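Neken compact microwave, white: review
Posted by Man-lok Tang, 2025-08-02

I bought the Neken in January to replace an older Plester that had lost its turntable coupling. It has been in use for seven months on a plain white table, with no cabinet around it.

The door is side-hinged on the left and closes on two hooks. Closing force is moderate and has not changed. The latch parts are white plastic – easy to wipe, though crumbs collect in the recessed channel along the inner edge of the door. A dry brush clears it. 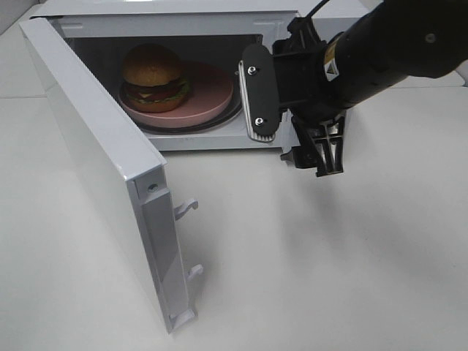

Door fully open, pink rimmed plate and toy hamburger on the turntable.

The cavity is dark inside, so splashes are hard to spot and I clean it on a schedule, every 12 days. The turntable is also dark. A dinner plate with a raised rim turns without touching the walls. Square dishes are less certain; my largest one stalls at the corners.

Rated output is 1,000 W. A mug of water needs less time than it did in the Plester, and leftovers heat evenly if stirred once. Defrost is too aggressive on the default setting – drop it to level 3.

Leave clearance on the left for the door. Recommended for a small kitchen.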